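Moltenwood to Test Paid Return of Drink Bottles From June

MOLTENWOOD, March 16, 2025 – The town council of Moltenwood has approved a trial in which residents will receive money back for empty plastic drink bottles. The trial begins in June and will continue for 4 months, according to a statement which the town published this weekend.

Return machines will be placed at the bus station, in the covered market and beside the swimming pool. A fourth machine will stand in the neighboring village of Nindbridge, where the nearest recycling point was closed last year. For each bottle the customer will receive a paper ticket, which can be used in participating shops or exchanged for cash at the town hall.

The company Sandhu won the contract to supply and repair the machines. The council did not publish the full price, but it said that the cost will be paid from the existing waste budget and that local taxes will not rise because of the trial.

"People have asked us for this for a long time," said Giorgia Fontana, who is responsible for waste and streets in the council. "We want first to learn how many bottles come back and in what condition. After that we can discuss a permanent system." 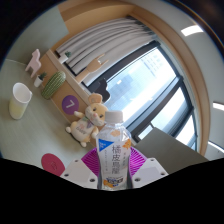

The trial covers water, soft drinks, juice and cold tea, both from local producers and imported. Milk bottles, glass and cans are not included. Bottles must be empty and should keep their label, so that the machine can read the code. Caps can stay on.

The question of imported drinks was the most discussed point at the meeting. Small food shops in the Undar district sell many drinks from abroad, and their codes are often missing from the database which the machines use. Said Zaki, who owns a grocery store in the district, told the council that his customers must not be sent away with half of their bottles. The council answered that shops can send a list of their products until the end of April, and that Sandhu will add the codes without a fee.

Until now 162 shops and cafes have registered to accept the tickets. Registration is still open, and the form is available at the town hall and on the town website.

Not everybody in the council supported the plan. Bram Peeters voted against it and said the machines are too far from the northern streets, where many older people live. He proposed a weekly collection by truck, but the proposal did not get enough votes.

A public information evening will be held in the library before the trial starts. The date will be announced later.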